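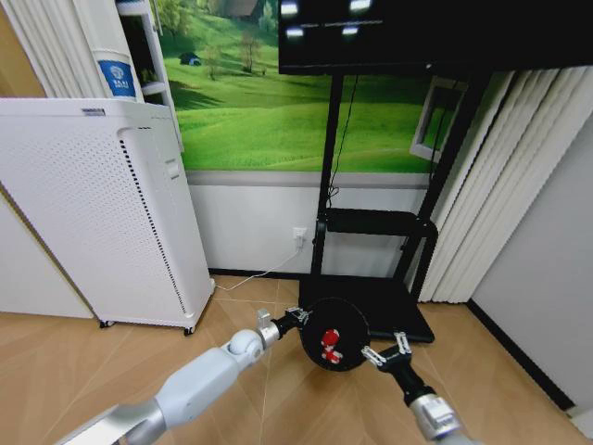

モニタースタンドのまわり。うしろが例の丘の壁紙です

ホーム　日記　部屋のこと　買ったもの　リンク　プロフィール

トップ ＞ 部屋のこと ＞ 壁と床

最終更新：2020年8月17日

丘の壁、やっと落ち着きました

前に「壁に風景を貼りたい」と書いたきり放ってあった話の続きです。貼りました！　ちゃんと貼りました。コメントで「どうなったの」と聞いてくれたムチェンさん（Muchen Jiangさん）、お待たせしてすみません。

選んだのはDruretwoodというお店の、緑の丘がもこもこ続いている風景。最後まで迷ったのは霧の森の柄で、見本を取り寄せたときはそっちのほうが断然かっこよかったんです。でも壁にあててみたら部屋がどんより暗くて、夜なんかちょっと怖い。夫に見せたら「遭難しそう」と言われて、それで丘になりました。明るい緑は派手かなと思ったけど、広い面で見ると意外と平気です。三日で目が慣れました。

左の丘の斜面に、小さく黒っぽい小屋みたいなものが建っているんですよ。テントかもしれない。見本の切れ端には入っていなかったので、貼り終わってから気がつきました。うちではもう小屋ということになっていて、「小屋の人は今日も留守だね」とか言っています。これがあるのとないのとでは愛着がぜんぜん違うと思う。遠くのほうの木も、ぼんやり眺めるのにちょうどいいです。

下のほうは貼らずに白いまま残しました。最初は床まで全部緑にするつもりでいたのに、注文の前に寸法を測ったら足りなくて（というか、足りるように頼むと一段階高くなる）、じゃあ下は白でいいか、と。境目にグレーの細い見切りを入れたら、それなりに最初からこういう計画でしたという顔をしています。掃除機をがんがんぶつけるのはどうせ下のほうだから、拭ける白で正解でした。コンセントもこの白いところにあるので、壁紙をくりぬかずに済んだのも助かった。あの作業だけは本当に自信がなくて。

貼る作業は友だちのレナートさんに来てもらいました。Renato Vergara、前の職場の同僚で、自分の家の壁を何度も貼り替えている人です。わたしの係は、糊のついたところを触らないで立っていること。ほぼそれだけです。途中で丘の稜線が左右でちょっとずれて、二人で無言になった時間がありましたが、剥がしてやり直したらぴったり合いました。どこだったか今は自分でもわかりません。お礼に駅前でカレーをごちそうして、サラダのドレッシングがおいしいと二人で騒いで、その日は終わり。

さて、問題はその前に何を置くかです。

せっかくの風景だし、できれば何も置きたくない。でもモニターを置けそうな壁はここしかありません。反対側は窓で、昼間に映り込みがひどいんです。それで黒いスタンドごと、丘の前に立ってもらいました。緑に真っ黒って重たくなるかなと心配していたのに、消しているときの画面はただの黒い四角なので、かえって気にならないです。白いテレビ台も見に行ったんですよ。Ghoneimの店先でかなり長いこと悩んで、店員さんにもたくさん説明してもらって、結局何も買わずに出てきました（ごめんなさい）。

スタンドの途中に棚がひとつあって、これが便利なような、危険なような。置けるとなると置いちゃうんですよね。リモコン、爪切り、読みかけの文庫、どこかの鍵。一時期はスーパーの割引券まで積んでありました。今は「棚に置いていいのは今日使うものだけ」という決まりにしています。守れているかどうかは聞かないでください。

もうひとつ気になっているのがコードです。モニターのうしろから黒いのが一本、支柱に沿って垂れているのは、まあ同じ黒だからいいことにする。気になるのは白いほうで、コンセントから空気清浄機まで、床の上を斜めにすーっと横切っているんです。壁が白いから目立たないだろうと思っていたら、床では丸見えでした。しかも足をひっかけそうで怖い。壁沿いに這わせるモールを買えばいいのはわかっていて、近所のホームセンターで一本400円だったのも見てきました。それなのにまだ買っていません。長さを測っていかなかったからです。次は測ってから行く……と、先週も言っていました。

空気清浄機はもともと寝室にいた子で、壁を貼ったときに糊のにおいが気になってこっちへ連れてきました。においはもうすっかり抜けたんですが、寝室に戻すのが面倒で、そのまま住みついています。白い壁の前に白い機械だから、これはこれで収まりがいい。ただ、そのぶん寝室の隅に変な空きができて、今度はそっちに洗濯かごが居座りはじめました。家って、どこかを片づけるとどこかがふくらみますね。

床まわりの話もしておくと、スタンドの足もと、平たい黒い台のところにほこりがたまります。黒いからとにかく目立つ！　朝拭いたのに夕方にはうっすら白い。前に住んでいた部屋では家具の下なんて年末にしか見なかったのに、ここは正面だから毎日目に入るんです。ハンディモップを一本、棚の横にひっかけておこうかと考え中です。そうするとまた物が増えるわけで、悩ましい。

それから飾り。緑の前だと赤がすごくよく効くんですよ。花を飾るなら黄色かなと思っていたけど、赤でいいかもしれない。丘のほうに鳥か羊のシールを足したいという案も家族から出ていて、これはわたしが止めています。一匹貼ったら絶対に群れになるので。

タレクさん（いつも読んでくださっているTarek Nasrさん）から前の記事に「風景の壁は飽きませんか」と質問をもらっていました。今のところ飽きていません。というより、だんだん見なくなるんですね。お茶を飲みながらふっと顔を上げたときに、あ、丘だ、と思うくらい。冬になって外が枯れ色になったらまた感想が変わりそうなので、そのころ書きます。

あと、霧の森の見本がまだ手元にあります。40センチ角くらいに切って額に入れたらトイレにいいんじゃないかと言ってみたら、夫に「トイレで遭難したくない」と即答されました。なので押し入れで丸まったままです。

9月に入ったら窓側のカーテンを替えるつもりです。今のは前の家から持ってきたもので、ちょっと気に入っていない。Prurkenachの生地見本を三枚もらってきて、冷蔵庫にマグネットで留めて毎日見くらべています。今日の時点では、いちばん右の生成りが優勢です。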